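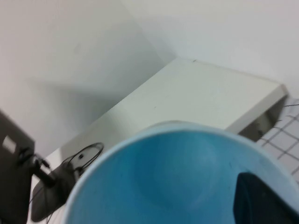 *Wrist cam view, finger over the rim of the blue bowl.*

OK so quick one, because I want to get this down before I forget the order things happened in. The arm faulted. Properly faulted, joints locked, red line in the log, the lot. And it took me most of an evening to find out why, and the why is dumb, and it's my fault, so here goes.

Background for anyone new. Pronness is my name for the bench project. Two arms, one table, kitchen-ish objects, the job is pick a thing up and put it where it should go. The bowl task is the boring one. Approach, finger goes inside, other finger stays outside, close, lift a little, move, set down, let go. I run it as a warm-up because it works. Worked. Past tense now.

Friday, after dinner. I'd run it a bunch of times with no trouble and started leaving it alone between runs, which you can probably see where that's going. I was across the room with a sandwich. Heard the motor pitch go up. Not a bang or anything, more of a whine that climbs and doesn't come back down. Then a click and silence.

By the time I got to the table the arm had stopped on its own. Finger still down in the bowl, table creaking a bit. I hit the e-stop anyway. Then stood there feeling like I'd arrived late to my own accident.

## What the log said

Fault code 326, which on the Seko controller is "position error too large." Meaning: the joint was told to be in one place, it was in another place, and the gap stayed too big for too long. Fine. That's the controller doing its job. What bugged me is how long it took to do it.

The commanded height for the wrist kept dropping. Actual height stopped dropping. So for a good stretch the thing was just leaning on the table through the bowl. The commanded and actual lines split apart on the plot like a zipper, and it took 2,000 milliseconds from the split to the fault. Two full seconds of pushing. Doesn't sound long. Go press your hand on something as hard as you can for two seconds and tell me it's short.

## Wrong guess number one

I blamed the camera. Of course I did, I always blame the camera. The finger is so close to the lens at that point in the move that it's a blur, and the bowl takes up most of the view, and there's very little in there for the software to hang on to. Pale rim, blue inside, wall. I figured it had lost the rim and guessed the depth wrong.

So I spent an hour on that. Replayed the saved pictures through the rim finder, one after another. Rim found every time. Nice clean curve. Depth steady, right where it ought to be. I even tried making it worse, turned down the contrast, still found it. Annoyingly good.

Wasted hour. Well, not wasted, I now trust the rim finder more than I did. But it didn't feel like a win at ten at night.

## Wrong guess number two

Cable. The last time I had a weird fault (some of you will remember the Naltcombe arm, rest in peace) it was a cable catching at one wrist angle and not at any other. And there's a thin wire hanging loose off the other side of this rig that I've been meaning to tie back for ages.

Powered down, moved every joint by hand through the whole motion. No catch. No stiff spot. Wiggled all the connectors, checked the little screws on the bracket. All snug. Tied nothing back, becuase I was cross and wanted to keep looking. Will do it tomorrow. (I said that last time too.)

## The real one

Table height.

I'd swapped the pad. There used to be a thick foam mat under everything and I took it off because it was coming apart and shedding crumbs, and put the thin cloth down instead. So the surface is lower now. I knew that. I went in and updated the table height like a responsible person. Measured it, typed it in, saved, ran, all good.

Except there are two places where table height lives. One's in the planner, that's the one I changed. The other's in the guard, the bit of code that's supposed to say "hey, you're at the table, stop going down." And I don't edit the guard by hand, it reads its own file at startup, and that file had a number in it I didn't recognize.

204. Millimeters, measured from the arm's base, going down. As the lowest point the finger is ever allowed to reach.

The table is not 204 below the base. The table is a good bit higher than that! So the guard was watching for a floor somewhere inside the wood. It was never going to trip. As far as the guard knew, the finger was in open air with room to spare.

Where did 204 come from? My best guess is the Lozano stand. I had the arm on that taller stand for a while in May, and the number would be about right for that. When I moved it back I changed the planner and forgot the guard. Which means, and this is the part that made me put the sandwich down, the guard has been useless this whole time. Every run since May. Warm-ups, the demo, all of it. It never mattered, because the planner never asked for anything silly.

So why did the planner ask for something silly this time? Sign error. I'd put in a small correction for the new surface and it should've been a plus, and in one branch, only the one for round open things, it's a minus. First batch of runs used the saved path from before the change, so they were fine. Then I cleared the saved paths, because I was tidying. Next run, fresh plan, wrong sign, down we go.

Two mistakes, months apart. Either one alone and I'd have noticed nothing much.

## Damage

Less than I deserve.

- Bowl: fine. Kinda impressed.
- Finger: no crack I can find. Looked at it with a flashlight from every side. The pad on the inside face has a shiny spot, might have been there already.
- Gripper zero: off by a hair. Re-homed it, came back.
- Wrist joint: ran it slow with nothing in the gripper and listened. Sounds like it used to. I'm going to keep an eye on the current for a while though.
- My pride, etc.

I keep thinking about hands. I reach in there. Not during a move, I have a rule, but rules at ten at night are what they are. A bowl can take being leaned on for two seconds. Fingers, mine, not so much. And I'd have been reaching in believing that guard was on, that's what gets me. I was a bit braver around the arm than I should've been, on the strength of a check that wasn't checking anything.

## What I changed

Wrote this list while still mad so it's probably a good list.

1. One table height. One file. Planner and guard both read it. If it's missing, nothing starts.
2. At startup the arm comes down slow, light as I can make it, and touches the bare table. If where it touches and what the file says don't match, it refuses to run. This adds a wait every single morning and I already hate it. Staying in.
3. Fault timer is way shorter. I'd set it long ages ago because of false trips on a heavy mug. The mug can have its own setting.
4. Force limit on the downward part of any move. Separate from everything else. Doesn't care what the planner thinks or what the file says, if it's pushing, it quits.
5. Clearing saved paths now forces the next run to go at crawl speed with me pressing a key for each step. 
6. No sandwich across the room. E-stop within reach or the arm is off.

I tested 4 by putting the bad minus sign back in on purpose, stack of folded towels on the table, nothing else there, hand on the button. Finger went down, touched, stopped. Barely dented the towel. Did it again. Same. Then I put the guard back to 204 as well, so both old mistakes together, same as Friday. Stopped again. That felt really good, not going to lie.

Then I took both of them back out and checked twice that I had, because can you imagine.

Still to do: look through the other arm's files for the same thing. I haven't opened them yet. It was on that tall stand too, same month, and I'd have moved it back the same way with the same brain. So it's powered off with tape over the switch until I've been through it. Also the pad-shedding-crumbs thing, if anyone has a thin grippy mat they like that doesn't fall apart, tell me in the comments. Cloth is ok but it wrinkles and creeps.

And somebody will ask so: no, I didn't save sound of the whine. Wish I had. I'd know it again though.

Right, bed. Wire tomorow.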